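# About Badivel

Badivel is a laundry services company. We wash, dry and fold for small care homes, guest houses and clinics that don't have the space or the staff to do it themselves. We also run the machines on site for customers who would rather keep their linen in the building. Nineteen people work here, 2 of them part time.

We began with hand sorting, paper tickets and a wall clock. Most of that is gone now. Over the past few years we have moved a good part of the loading, timing and tracking work over to automatic equipment, and this page is mostly about that, since it is what new customers and job applicants ask us about first.

## What we automated, and what we left alone

The first thing we changed was the ticket system. Every bag that comes in gets a tag, and the tag is read by Prilo, the scheduling software we use on all our sites. Prilo decides which load goes in which machine and when. Before that, one person on each shift carried the whole plan in their head, and if that person was sick the morning went badly.

The second thing was loading. At our main site in Buckley, a robot arm we call Condar lifts sorted bundles and places them in the drum. It does well with towels and flat sheets. It does poorly with fitted sheets, anything with long ties, and small items that cling together, so those are still loaded by hand.

Checking the machine before a load is also still done by hand. A person looks into the drum, runs a cloth along the fold of the door seal and feels for coins, hairpins and buttons.

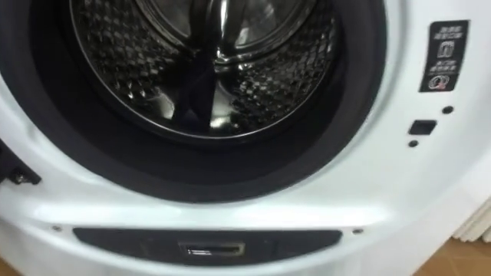
*By Ingeborg Fankhauser, Operations, Badivel*

I have been with the company since the paper tickets, and I was one of the people who did not want the arm. My worry was hours. We talked it through at a staff meeting in July, and the owners agreed in writing that no one's hours would be cut in the first year because of the new equipment. They kept to it. Two people left in that time for jobs elsewhere, and both were replaced.

What did change is the shape of the day. A loader used to bend and lift for most of a shift. Now the same person spends more time on sorting, stain treatment, checking and repairs. It is easier on the back. It also asks for more attention, and some people find that more tiring than lifting. We moved the breaks because of this: there is now a short one every 100 minutes, and the long one comes earlier than it used to.

Pay changed too. Anyone who completes the equipment training moves up one grade, whether or not they work next to the arm. The training covers the following:

- stopping and restarting Condar safely
- reading the Prilo screen and overriding a plan
- cleaning door seals, drums and filters
- writing a fault note that the next shift can use

The override matters more than it sounds. Prilo does not know that a guest house has a wedding party coming, or that a nurse has phoned to ask for blankets early. Any trained person on shift can move a load up the list. They enter a reason, and no manager has to approve it.

## Smaller sites

Our on-site customers mostly have no arm and do not need one. They have ordinary household machines, and we look after those along with the linen. A twin-drum model, with a large drum on top and a smaller one under it, suits a place that has to keep two kinds of wash apart and has floor space for only one cabinet.
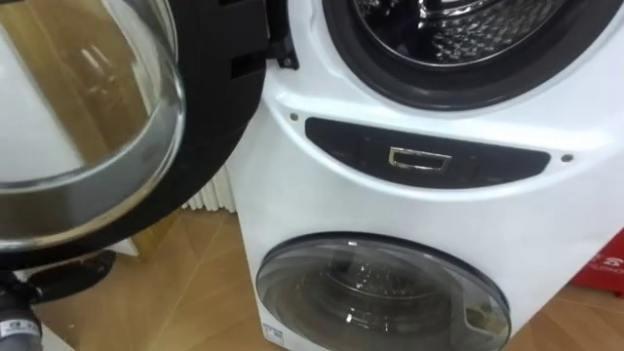
With these machines the automation is mainly in the schedule. Prilo sends the day's list to a tablet, and the person on site loads and unloads. Cleaning jobs are on the same list, so a filter or a seal comes up as a task with a name next to it, the same as a load of towels. Last year our on-site staff closed 1,016 cleaning tasks through the list. Before we had it, I could not have told you the number, and I doubt all of them were getting done.

One complaint I hear from on-site staff is that the tablet makes them feel watched. We took that seriously. Prilo records when a task was closed and at which site, but we turned off the part that timed each person. Supervisors see the finished list at the end of the shift.

## Working with us

We hire for sorting, on-site service and driving. You do not need to have worked with machines like ours. New people spend their first 2 weeks paired with someone experienced, and the equipment training starts after that, on paid time.

Customers who want to see the work are welcome at Buckley in the mornings. Come to the side door and ask for Operations. Condar usually starts at 7:30, and the floor is quieter after 10.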